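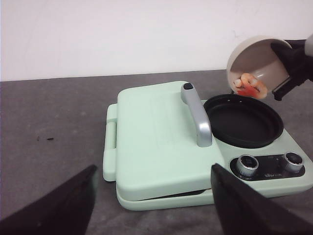
Ticket: Serving scaler gives wrong amounts on printed recipe cards
Product: Stamach recipe plugin, Skellura theme
Site: Mirkdale Breakfasts
Status: Open

Problem
When a reader changes the servings on a recipe, the amounts on screen update correctly. The printed card does not. It multiplies the amounts a second time. A recipe written for 1 and set to 3 servings should call for 30 g of chopped topping, and the card asks for 94. I can't work out where the extra 4 comes from.

Steps tried

1. Cleared the site cache and the browser cache. No change. Printing from a private window gives the same card.

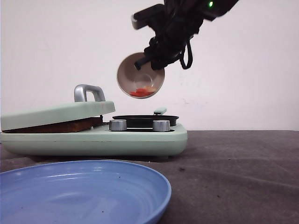 2. Removed the unit conversion from the topping line and typed the amount in grams only. The card still came out wrong, with 94 again. For scale, the few small red-orange pieces in the bowl are closer to what a single serving should look like, so a reader following the card would end up with far too much. Saving the recipe as a new post made no difference either.
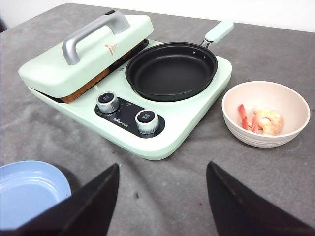

3. Switched from Skellura to the default theme. The card printed 30 g as it should. Switched back and the problem returned, so I think the theme is loading the scaling script twice on the print page.

4. Turned off "Print style: compact" in the theme options. The card now prints 36, so something is still off. Roughly half of the older recipes print fine with this setting off. All of those were imported from Osagie before the last plugin update.

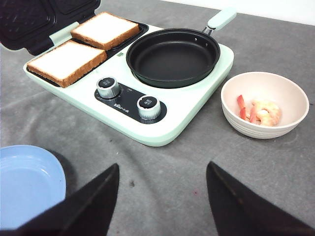
Two slices of white bread on the tray, lid open.

Still needed
Please confirm whether the print page should load the scaler at all. I have left compact style off for now and hidden the servings buttons. I can send an export of one working recipe and one broken one.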